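Wamska Desktop Sync: files re-upload after every restart
Status: Resolved
Product: Wamska Desktop Sync, connected to a Nundside storage server
Priority: Normal
Opened: February

Original report

Since the last client update, the sync client uploads the same files again each time the computer restarts. The shared folder has 736 files in it. After a restart, 275 of them go back into the queue with the status "Changed locally". Nobody has edited them. The rest stay green.

The upload finishes and all files show as synced. Next restart, same 275. Each pass takes nearly 53 minutes on our line, and other people in the office notice it.

What I have tried:
Quit and reopened the client without restarting the computer. Does not trigger it.
Signed out and back in. No change.
Turned off the bandwidth limit. Faster, but the same files.
Checked the version history on the server. Every affected file has a new version for each restart, all the same size.

Reply from support

Thank you for the report. Please send the client log from just after a restart, and tell us which drive the synced folder is on. Please also say whether the affected files have anything in common, such as file type, subfolder, or the program that saved them.

Reply from customer

Log attached. The folder is on a second internal drive, D:, formatted as exFAT. It was set up that way before I took over the machine.

The affected files are a mix: spreadsheets, PDFs, a lot of JPEGs. They are in different subfolders. The only thing I can find is that they were all copied over from the old Sarantis file share when we shut that down. Files made since then are fine. One of the JPEGs that keeps re-uploading opens normally and looks the same in every version on the server. 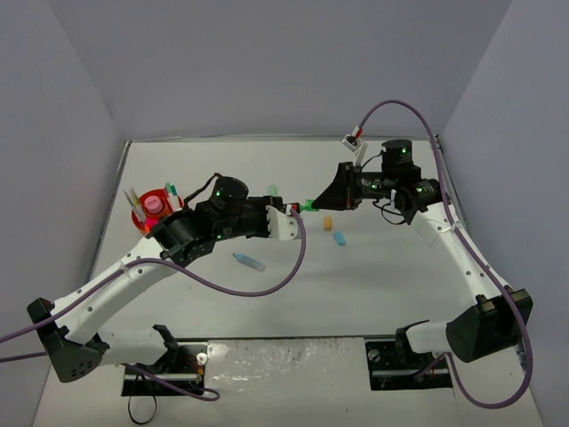
Attachment 2: two robot arms over a white tabletop

I compared the checksum of that file before and after a restart and it is identical. The modified time is not. Before the restart it ends in an even second. After the restart the client log gives it as one hour later.

Reply from support

The modified time is the useful part. In your log the line "mtime mismatch, scheduling upload" appears once for each affected file, and the difference is exactly 3600 seconds every time.

The client keeps a local database with the modified time of each file. On exFAT, a file can be stored with or without a time zone offset. Files without one are read as local time. We think the copy from the old share wrote the files with no offset. At startup the client reads the times before Windows has finished applying the zone setting, gets a value one hour off, and marks the file as changed. It should compare checksums before it uploads, but that check was skipped in your version.

Please do the following, in this order:

1. Pause sync from the tray icon.
2. Open Settings, Advanced, and turn on "Verify contents before upload".
3. Select Rebuild Local Index. Leave the computer awake until it finishes.
4. Resume sync and wait for the green check mark.
5. Restart the computer and send us the new log.

Do not delete the extra versions on the server yet.

Reply from customer

Did all five. The rebuild took 11 minutes. After the restart the client showed "Verifying" for a short time and then went green. Nothing was uploaded. Log attached.

Restarted twice more to be sure. Same result. The mismatch lines are still in the log but each one is now followed by "content match, skipped".

Two questions. Can I leave that setting on? And how do I get rid of the extra versions? They count against our Preltura plan.

Reply from support

Yes, leave it on. It makes startup a little slower on large folders and has no other effect. A later client release will turn it on by default for exFAT drives.

For the versions, sign in to the web console as an administrator, open the shared folder, and choose Versions, Remove Identical. This removes only versions whose checksum matches the one after it. The storage total in your plan updates overnight.

If you ever reformat D: as NTFS, pause sync first and rebuild the index again when the files are back.

Reply from customer

Remove Identical worked. Storage total was back to normal the next morning. You can close this.

Resolution: Workaround applied (content verification enabled, local index rebuilt). Startup time zone issue passed to the client team.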